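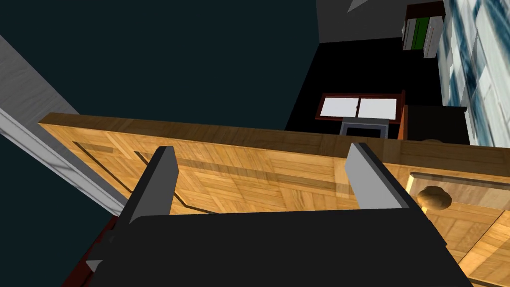
ロボット用ソフトウエア開発のズルツカ（Zultska）は2019年9月30日、住宅内での扉の開閉動作を仮想空間で学習・検証するためのシミュレーションキット「Vullby」の提供を始めた。移動台車にアームを載せたサービスロボットの開発者を主な対象とし、企業の研究部門と大学の研究室に向けて年間契約で販売する。国内の販売と導入支援はミハイリューク（Mykhailiuk）が担当する。

Vullbyは、部屋の3次元モデル、扉や引き出しなど動く建具のモデル、ロボットの手先に固定した仮想カメラの画像出力をひとまとめにしたもの。収録する部屋は80種類で、台所、居間、寝室、廊下などがある。扉は36種類を用意した。丸形のドアノブ、レバーハンドル、引き戸の引き手といった取っ手の形のほか、開く向き、扉の厚み、木目や塗装の違いを組み合わせて使える。壁や床、家具の色柄は試行のたびに入れ替えることができ、特定の見た目に偏った学習を避けられるとしている。

扉の開閉は、家庭や施設で働くロボットにとって失敗の多い作業の一つとされる。ノブをつかむ位置が少しずれるだけで指が滑り、つかめても、扉の回転に合わせて台車とアームを同時に動かさなければ途中で手先に無理な力がかかる。実機で試行を重ねると指先の部品や扉の側が傷みやすく、毎回扉を閉めてロボットを元の位置に戻す手間もある。同社は、初期の学習と動作の絞り込みをシミュレーターで済ませ、実機では最後の調整だけを行う使い方を想定している。

物理計算では、ちょうつがいの摩擦、ラッチの引っかかり、ドアクローザーの戻る力を個別に設定できる。ノブを最後まで回さずに引いた場合は扉が開かず、指先にかかる力の値だけが上がる。記録には、関節角度、指の開き幅、接触力、扉の角度、手先カメラの画像が同じ時刻情報とともに残る。画像は通常のカラー画像に加え、奥行き画像と、物体ごとに色分けした画像を出力できる。

計算用サーバーを使う場合、1台で最大128の部屋を並行して動かせる。画像出力を切り、関節と扉の状態だけを記録する設定にしたときの値で、画像を出力する場合はGPUのメモリー容量に応じて減る。開発者の手元のパソコンで1部屋だけを動かし、画面を見ながらコントローラーでロボットを操作するモードもある。人が操作した記録は、模倣学習用の手本データとして書き出せる。

標準で付属するロボットモデルは、2本指のグリッパーを備えた単腕の移動型。利用者が自社のロボットを使う場合は、URDF形式のファイルを読み込ませる。読み込み後に、手先カメラの位置と向き、指先の摩擦係数を設定画面で入力する。吸着式のハンドには対応していない。多指ハンドについては読み込み自体は可能だが、接触計算の精度は保証の対象外となる。

ズルツカは今年1月から、介護施設向けの搬送ロボットを手がけるダルホルム（Darholm）の開発部門で先行試用を行ってきた。ダルホルムは居室の扉を開けて入る動作の学習に使い、実機での試行に充てていた時間をおよそ2割減らしたという。一方で、実物の扉は建て付けによって動きの重さが一枚ごとに違い、仮想空間でうまくいった動作がそのまま通用しない例もあった。特に、床との擦れがある扉では途中で止まることが多かった。正式版では、開き始めと途中とで抵抗の大きさを変えられる設定を加えている。

試用中に寄せられた要望のうち、鍵の開け閉め、両開きの扉、人が反対側から扉を開ける場面の再現は今回の版には入っていない。鍵の操作は次の更新で追加する予定だが、時期は決まっていない。部屋の中を歩く人のモデルについては、検討中としている。

契約は、1台のパソコンで使う個人席と、サーバーでの並行実行を含む研究室向けの二本立て。価格は利用台数と支援の範囲によって異なり、個別見積もりとなる。教育機関には割引があるが、学生個人での契約は受け付けない。どちらの契約にも、期間中のモデル追加とメールでの問い合わせ対応が含まれる。生成した画像や動作記録は、論文への掲載や社内での学習に自由に使えるが、収録されている部屋や建具のモデルそのものを第三者に再配布することは認めていない。

動作環境はLinuxで、Windows版は操作モードと記録の再生に機能が限られる。導入時には、ミハイリュークの担当者が設置と初期設定を遠隔で支援する。訪問での設定や、利用者の施設の図面をもとにした部屋モデルの作成は別料金。

評価用に、台所と廊下の部屋モデルだけを収録した試用版も用意した。法人または研究機関のメールアドレスで申し込むと、ダウンロード用の案内が届く。試用版では並行実行と手本データの書き出しは使えない。申し込みと見積もりの依頼は、ミハイリュークの製品窓口で受け付けている。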